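The collection rules, and which ones I'd keep

Derek Dunmore sent me the new Kovadgate house rules for hand-held gripper work in November, all 909 words of them, and asked what I thought. I've now read them twice and I'm still not sold.

My trouble is with what they choose to be strict about. There is a whole page on naming folders. There is one line on what counts as a good start position, and it says "sensible". Sensible to whom? Deirdre Moriarty and I have worked at the same table for months and we'd each give you a different answer.

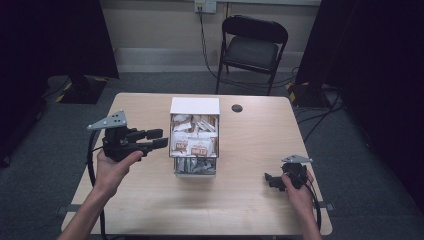

Then there's the quota, over 300 clips before anyone looks at a single one. I've argued against this before, at Greenwood, and lost. If a habit is bad, you want to hear about it early, and a quota teaches people to keep going. Derek says the checks come later. I have heard that said of a lot of checks.

The rule I do like is the dullest one. Both grippers open, table clear between the fingers, look before you begin. It costs next to nothing and you can tell at a glance whether it has been done.

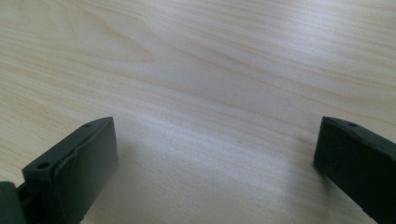 Fingers open, bare wood between them.

Even so, the wording could be better. "Clear" says nothing about glare, and pale tabletops shine. The Grulach version of the rules at least told you to look for bright patches and write them down. Kovadgate dropped that, I suspect to get the thing on to 2 sheets.

Finger pads get no mention at all. I'd want them looked at every session, with a plain yes or no for creases, and a person's initials next to it. Deirdre thinks I'm fussing. She may be right, but she can't show me any figures and neither can Derek. 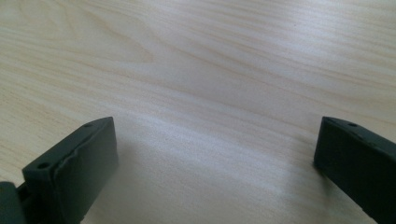
A crease on the left pad. The right one looks smooth.

I've sent back three changes: say what a start position is, bring back the glare note, add the pads. Derek wants to run it all past the Gunum lot first, so I'm not holding my breath. In the meantime I'm keeping my own sheet taped inside the cupboard door.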